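Price trackers vs. just waiting: Fluditz says "lowest ever" but I paid less in December?

Deals & Bargains > Price Tracking Talk

brackenpuddle
Original poster

So I've been watching a mini PC (the Jornent one with the quiet fan, 16 GB version) on Fluditz since the fall, and last night I get the email. Big green banner, LOWEST PRICE EVER, $392. I got all excited, had my card out and everything, and then I thought, hang on, didn't I buy this exact thing for my mom? Dug through my receipts and yep. December, $383. Same model number, same memory, same seller as far as I can tell.

That's only nine bucks, I know, I know. But how does a tracker whose whole job is remembering prices not remember that one? Am I reading the chart wrong? I used to swear by this site and now I'm wondering what else it missed.

tinroofsundae

Was there a coupon box you had to tick on the product page? Fluditz only logs the shelf price. If you clicked a little "save $9" box before checkout, the tracker never saw it. Gets people all the time.

brackenpuddle
Original poster

Ooh. Maybe? I don't remember ticking anything but I was also wrapping presents with the other hand. The receipt just shows the total, no discount line on it anywhere.

I'll look on the laptop later, the emailed version might have more on it.

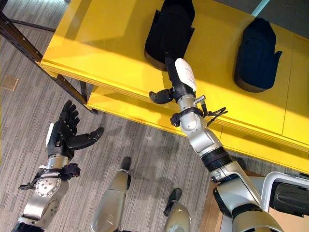
Yellow table, sunlight

mossandmortar

I'm going to disagree with the coupon idea. I run two trackers side by side (Fluditz and Cikix) and they don't match even on stuff that has never had a coupon. Coffee grinder, vacuum bags, a monitor arm. Cikix will show a dip that lasted an afternoon and Fluditz has a flat line straight through it.

My guess is Fluditz checks once a day, so if the price drops at 10 a.m. and goes back up by dinner, poof, it never happened. "Lowest ever" means "lowest we happened to see." Which is fine! Just say that in the email!

tinroofsundae

Sure, but an all-day sale in December wouldn't slip past a daily check. OP, do you remember if it was one of those few-hours things?

brackenpuddle
Original poster

It was late at night, I remember that much. There might have been a countdown clock on the page. There is always a countdown clock on the page lol.

quarterpastsoup

I wrote up a long comparison of these for my own blog a while back and the once-a-day thing lines up with what I saw. Pasting the relevant bit so you don't have to go hunting for it. 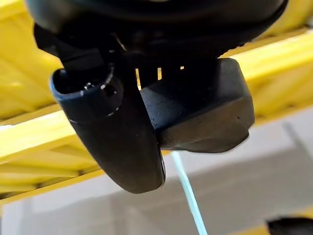
2,780 words, get a coffee

"The trouble with price history is that there are several prices. You've got the list price, the sale price, the price with the clippable coupon, the member price, the open-box price, and whatever the third-party sellers are doing. A tracker picks one or two of those and draws a line. When I followed the same toaster oven on three sites, I got three different all-time lows, and each site was telling the truth about the number it had decided to follow.

What I do now is ignore the all-time low and look at where the line sits most of the time. If it spends ten months at one level and today it's well under that, good enough, buy the toaster oven. If the 'sale' is where it sits every other week, skip it."

That's the useful part. The rest is mostly me complaining about toaster ovens.

hullabaloo_hank

With respect, that's a lot of homework to save nine dollars. Decide what the thing is worth to you, set the alert there, buy when it pings, never look again. I haven't checked a price after buying in years and I sleep great.

mossandmortar

But the alert is the part that's broken, Hank! If it only checks once a day you can set your number wherever you like and it'll still sleep through the sale.

hullabaloo_hank

Then there'll be another sale. It's a mini PC. They come around like buses.

brackenpuddle
Original poster

Okay, I'm on the laptop now and I found the long version of the receipt. No coupon! But it does say "limited time offer" next to the price. So I think mossandmortar gets this one, it was a short sale and Fluditz missed it. Sorry tinroof, it was a good theory.

tinroofsundae

I'll allow it. Still check for the box though, everybody. I've left money on the table more than once by scrolling right past it.

lemonbarsagain

Jumping in because I had the opposite problem. My tracker showed a price that was way too LOW, and I spent weeks waiting for it to come back. It was a used one from an outside seller, with no power cord. The chart had lumped it in with the new ones. There's a setting for that on most of these sites but it's buried, and on mine it was set to "all conditions" right out of the gate.

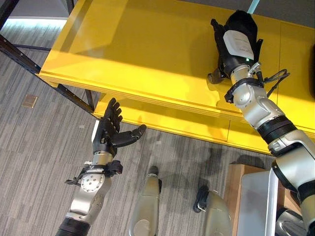 Settings worth checking before you trust the chart (lemonbarsagain again, splitting this off so it's easier to find)

1. Condition. Set it to new only, unless you want used.

2. Seller. Pick the store itself if you care about easy returns. Outside sellers can drag the line all over the place.

3. Exact version. Mini PCs are terrible for this. The 8 GB and 16 GB ones often share a page, and the tracker may be following whichever one loads first.

4. Date range. A lot of charts open on three months, and the "low" printed at the top may only be the low for that stretch. Click over to all time.

5. Alert email. Mine was going to the promotions folder the whole time. Yes, I felt dumb.

quarterpastsoup

Number 3 is a big one and I left it out of my post completely. Going to go add it.

brackenpuddle
Original poster

Oh no. I just checked number 4 and my chart was on 90 days. So "lowest ever" in the email, but the graph I was squinting at didn't even go back to December. On all time it shows a flat line that month, so the sale still isn't there, but at least now I know what I'm looking at.

mossandmortar

Flat line through a sale, called it. Try adding it to Cikix too and see what you get.

brackenpuddle
Original poster

Did that. Cikix has the dip! One skinny little spike pointing down. It doesn't go quite as low as I paid but it's there.

hullabaloo_hank

So did you buy the thing or not
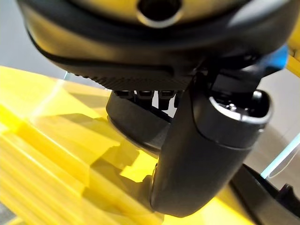
Close-up, black housing from below

brackenpuddle
Original poster

Not yet! I put an alert on both sites for $383 and I'm giving it a month. The old desktop still turns on if you ask nicely. If neither one pings by then I'll pay the $392 and Hank can say I told you so.

hullabaloo_hank

Setting a reminder.

lemonbarsagain

Has anybody tried Beyene? The sign-up page says it checks hourly but it wants a login for everything and I've got enough passwords already.

tinroofsundae

I had it for a bit. Hourly is right, but the emails came so often I shut them off, and then I missed the one I wanted. You can set it to text you instead, try that first.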